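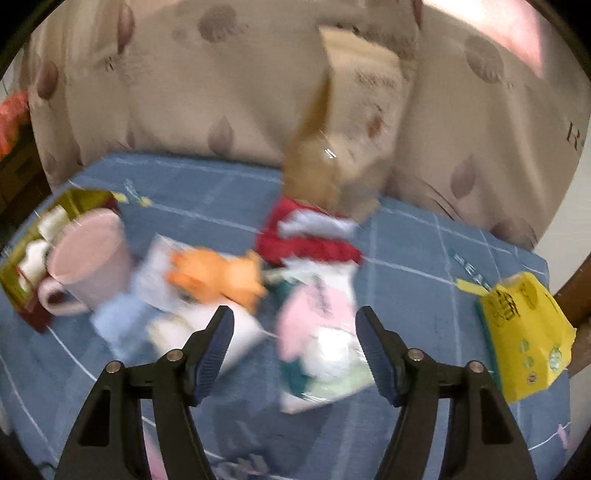
Lirville, August 21, 2018

Takska hand gripper: your questions about setup, care and small repairs

Hello and welcome, whether your gripper came in the mail this morning or has been living in your bag since May. This page gathers the questions people send us most often about the Takska, the two-finger one with the camera. Lucian Ghiță wrote the first version and Sólveig Eskildsen has been adding to it ever since, so if you notice the tone change halfway down an answer, now you know why.

What do I need to do before I use it for the first time?

Not very much, and please don't let the number of bags in the carton scare you off. Take the gripper out and squeeze the handle slowly a few times with nothing between the fingers. You are feeling for a smooth, even pull from wide open to fully closed. Then look straight down the fingers and see whether the two ribbed pads meet flat against each other, top to bottom. If they do, switch on the camera, check that you can see both fingertips, and you're ready to pick things up. If they meet only at the tips, or one pad sits higher than its partner, go to the question on lining up the pads before you record anything.

How much of the fingers should the camera see?

Both of them, coming up from the bottom of the view and leaning in toward each other, with the gap in the middle and plenty of the work surface beyond it. With the gripper open you should be able to make out both pads and all the pivot screws, two on each finger. If one finger has wandered off to the side, the camera clip has turned on its post. Loosen the clip a half turn, nudge it back, and snug it down with your fingers only. We have replaced a good many clips that met a pair of pliers.

One side of my view is washed out. Is the camera broken?

Almost certainly not! A bright patch up in a corner is usually light coming through or bouncing off a curtain or a wall. Turn yourself a little, or pull the curtain further across, and look again. If the bright patch follows you around the room no matter which way you face, wipe the lens with the gray cloth, and if it is still there after that, write to us.

And blur?

Some blur is normal when a thing is moving, and light, floppy things like paper bags and soft toys are the usual culprits. What you don't want is blur on the fingers themselves. The fingers are fixed to the same body as the camera, so if they look soft while the gripper is open and still, either the lens is smudged or the focus ring has slipped. The ring has a dab of white paint on it that should line up with the notch.

What should I practice on?

Whatever you have around the house, and the more mixed the better. A mug lying on its side is a lovely teacher, as the rim and the handle each ask for a different approach. Add something that crinkles, something folded, something with a slick plastic wrapper, something plush. A bed makes a fine work surface, though you'll find that a soft mattress gives when you press down, and a pickup that works there may need a lighter hand on a table. Go for the things at the front first and leave the tall things at the back until you have a feel for the reach.

How often should I clean the pads?

Every 400 grasps is what we do in our own shop, and sooner if you've been handling anything dusty, oily or sugary. Slide an old soft toothbrush along the ribs, never across them, with plain warm water and one drop of dish soap. Let them dry all the way. Please stay away from rubbing alcohol, which makes the pads go shiny and then they won't hold a plastic packet to save their lives. Lint from sheets and plush toys collects at the bottom of the ribs and is easier to get out with a strip of tape before any water touches it.

How do I line up pads that don't meet properly?

Open the gripper and lay it down with the fingers facing away from you. Back off both screws on the finger that's out of line by a quarter turn each. Close the gripper gently on a folded index card and hold it there, and the loose finger will settle against the other one. Keep holding while you tighten the lower screw, then the upper. Open, take out the card, close again and look. It took me eight tries the first time (this is Sólveig) and I now get it in one or two, so do be patient with yourself.

The pivot screws keep working loose. What am I doing wrong?

Probably nothing. The silver screws on the older Takskas came without thread lock, and they will creep after a few weeks of steady use. Take them out one at a time, put a tiny dab of the removable kind of thread lock on the end, and put them back until the finger swings freely with no side-to-side wobble. If it swings like it's in syrup, you've gone too far. Spare screws come from Gillau in packets of 8, and a packet will see you through a very long time unless you have a shag carpet, in which case order two.

There's a crack near the triangle at the base of a finger. Can I glue it?

I'm sorry, no. The triangular opening lets the finger flex a little, and a glued corner goes stiff and then cracks again right beside the glue, usually at a bad moment. A new finger is the way to go. Tekleab makes them in left and right versions, and they are not interchangeable even though they look like twins, so check the letter molded on the inside before you pay.

How wide should it open?

70 millimeters between the pads, measured at the tips. If yours opens less than that, look for a bit of thread or plastic wrap caught around the pivots. Tweezers will get it out.

Can I store it with the fingers closed?

Better open. Pads pressed together for weeks take a set, and you'll see flat spots on the ribs. I prop mine open with a cork.

My question isn't on this list.

Then we'd love to hear it. Send a note through the contact form with a short clip of the fingers opening and closing, and tell us which side the trouble is on as you see it when you're holding the handle.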